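Laundry room notes, mostly whites

Updating this page because the old one had the vinegar part wrong and I got tired of answering the same email.

Start with sorting. Not three piles, not color wheel stuff. Whites, everything else, and the gross pile. Gross pile is kitchen towels, gym things, whatever the dog slept on. Wash the gross pile last so it isn't sitting in the drum ahead of your good shirts.

Turn socks inside out before they go in. Yes, all of them. The dirt you see is on the outside but the skin oil and dead skin are on the inside and that's what goes yellow and stiff. If the soles are really black, wash them right side out first and flip them for the second go. Unball them too. A balled up sock comes out of the washer with a dry middle, I've seen it plenty.

Soaking. This is the part people skip. Plastic tub, hot tap water, a scoop of oxygen bleach (the powder, not the chlorine kind). Stir it till the grains are gone. Socks in, push them under, walk away. Six hours is good, overnight is better. Wool does NOT go in this, neither does silk. Ask me how I know. Okay, it was a scarf, in June, and it was my sister's.

Don't close up a container with oxygen bleach solution in it. It gives off gas and the lid can pop. Mix what you need, dump what's left.

Chlorine bleach: I use it maybe twice a year. It turns anything with spandex yellow and eats the elastic, and most socks have some spandex in them now. Check the label. Never mix it with vinegar or ammonia or anything else under the sink. Plain cotton towels can take it fine, a half cup in a big load, through the dispenser, not splashed on top.

Vinegar, the part I had wrong. I used to say put it in with the detergent. Don't. It fights the detergent and you get less out of both. If you want it, rinse cycle only, and not every load, because some washer makers say it's hard on the rubber seals over time. Read your manual.

Detergent. You're using too much. I was too. Extra soap doesn't rinse out, it sits in the fabric and grabs more dirt, and then whites go gray and towels quit drying you. Two tablespoons for a normal load in a high efficency machine. If you've got hard water, a bit more. Easy test: run a load of clean towels with no soap at all, look in halfway. Suds? That's old detergent coming out.
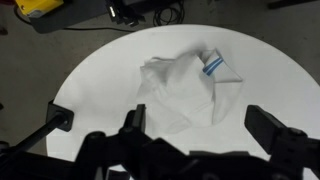
Same goes for softener. Skip it on towels, skip it on gym socks. It leaves a coating. Feels nice, holds smell. If things come out crunchy off the line, shake them hard before you hang them, then again when you take them down. Or ten minutes in the dryer on low at the end.

Water temp. Hot for white cotton socks and towels, warm for most everything else, cold for darks and anything you'd be sad about. My water heater is set low so "hot" at the washer wasn't really hot for years. Run the sink next to the washer till it comes hot, then start the machine. Made a bigger difference than any product I've bought.

Blood, cold water only, and quick. Grass, a little rubbing alcohol on a rag, dab, rinse, then wash. Red clay is its own thing. Let it dry all the way, brush it off outside, THEN get it wet. If you wet it first you've made paint. Grease, dish soap worked in with your thumb, let it sit a while, hot wash if the fabric can take it. And look before you dry! Heat sets pretty much everything. If the stain's still there, back in the soak.

The lost sock problem. Sohail Bhutto wrote in with the best fix I've tried: a mesh bag per person, hung on the hamper, socks go straight into it when they come off. Zip it, wash the whole bag, dry the whole bag. Don't stuff it more than half full or nothing gets clean. He also says buy 16 pairs of the same exact sock and throw out the rest. Did that for the kids. Not doing it for me, I like my stripes.

Also check the rubber gasket on a front loader. Pull the fold back with your fingers. Baby socks live in there. Wipe it out while you're at it, that black stuff is mildew and it's why the machine stinks. Leave the door cracked between loads, unless you've got little ones or a cat that climbs in things.

Clean the machine once a month. Hottest cycle, empty, scoop of the same oxygen bleach. Pull the soap drawer all the way out, there's usualy a tab you push down, and scrub underneath with an old toothbrush. Drain filter is behind the little door at the bottom front. Towel on the floor first. Shallow pan. Go slow with the cap, there's more water in there than you think. I got 46 cents, a hair tie and a Lego out of mine.

Dryer: lint screen every load. Hold it under the tap now and then. If the water sits on top of the mesh you've got dryer sheet gunk on it, scrub with dish soap and let it dry before it goes back. And get behind the thing and clean the duct once a year. It's a fire risk and it's why your towels need two rounds.

Gray socks that won't come back: cut your losses. Good dusting mitts, good for buffing shoes, good for blinds (hand in the sock, run it along each slat). I keep a bag of them in the garage. One filled with rice and tied shut, microwaved a minute at a time, does a sore neck fine. All cotton only for that one, nothing synthetic or with metallic thread, and don't leave it alone in there.

Folding. Don't roll the cuff over the ball, it stretches out the elastic on the outside sock. Lay them together, fold in thirds, stand them up in the drawer. Takes the same time once your hands get used to it.

Line drying. Hang by the toe, not the cuff. Sun is free bleach for whites, and it'll fade your darks, so darks go inside out or in the shade. Wipe the line down first with a damp rag, otherwise you get a gray stripe across everything and start over.

More later on pillows and that sour towel smell, which is mostly people leaving the load sitting in the washer till morning.

Recent tips
Getting candle wax out of a tablecloth
Sharpening scissors, the cheap way
Pantry moths: what worked, what didn't
Reader mail: squeaky stairs
Cast iron after the dishwasher got it
How long paint keeps in the garage
Unsticking a kitchen drawer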